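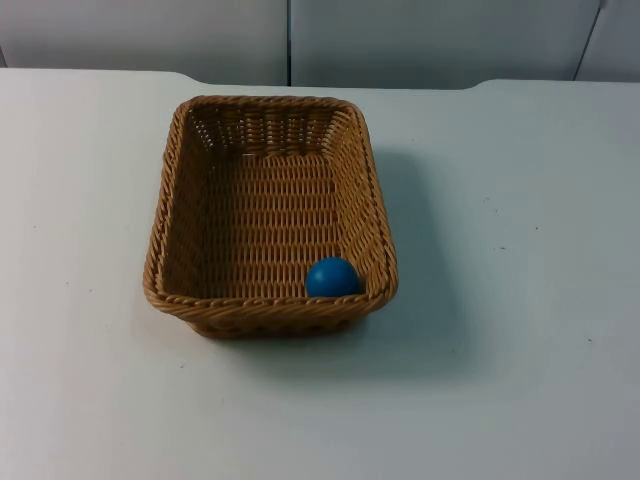

# How a Basket Is Woven

A basket is a container made by weaving. Weaving means passing strands over and under each other until they hold together. People have made baskets for thousands of years, and the basic steps have not changed much.

## Stakes and weavers

Most woven baskets have 2 kinds of strands. The ones that stand up are called stakes. They work like the ribs in your chest and give the basket its shape. The ones that go sideways are called weavers. A weaver goes in front of one stake, behind the next, in front of the next, and so on all the way around.

On the next row, the weaver does the opposite. If it went in front of a stake before, now it goes behind. This is why the pattern can look a little like a brick wall. Each short piece you see sits above a gap between two pieces in the row below.

No glue is needed for this part. The strands press against each other, and the rubbing between them keeps them from sliding. That rubbing is called friction.

## Bottom, sides, rim

The maker usually starts with the bottom. When the floor is big enough, the stakes are bent upward and the sides begin. The stakes can be bent straight up, or they can lean out a bit. If they lean out, the basket is wider at the top, and it is easier to reach inside.

The rim comes last. If the maker stopped weaving and left the ends sticking up, the top rows would slip off. So the edge is finished with a border. Some borders are flat. Others are thick and twisted, like a rope. A thick border also gives your hands something to hold.

## What are the strands made of?

*Wicker* is the name for this kind of weaving. It is not the name of a plant. Wicker can be made from:

- willow, a tree with long, thin branches
- rattan, a climbing palm that grows in warm forests
- reeds or grasses
- plastic strands made to look like rattan

Willow is often soaked in water so that it bends without cracking. Plastic strands do not need soaking. They are often a little shiny, and they can be wiped clean with a damp cloth.

## Why the little holes?

A woven wall usually has small gaps in it. Light and air can pass through. Air is good for bread, onions, and towels. The gaps also mean that a basket is a bad place for sand or rice.

A ball is fine. It is much too big for the gaps. On a flat floor it can roll until it meets a wall, and in a corner two walls hold it. Tip the basket and it will roll somewhere else.

## Try it with paper

You need two sheets of paper in different colors, scissors, and tape.

1. Cut both sheets into strips as wide as your finger.
2. Lay one color side by side and tape down the top ends.
3. Weave a strip of the other color over, under, over, under.
4. Start the next strip under, then over.
5. Push each strip up close to the last one.

When the mat is full, tape the loose ends. Pull gently on one strip in the middle and feel how the others hold it.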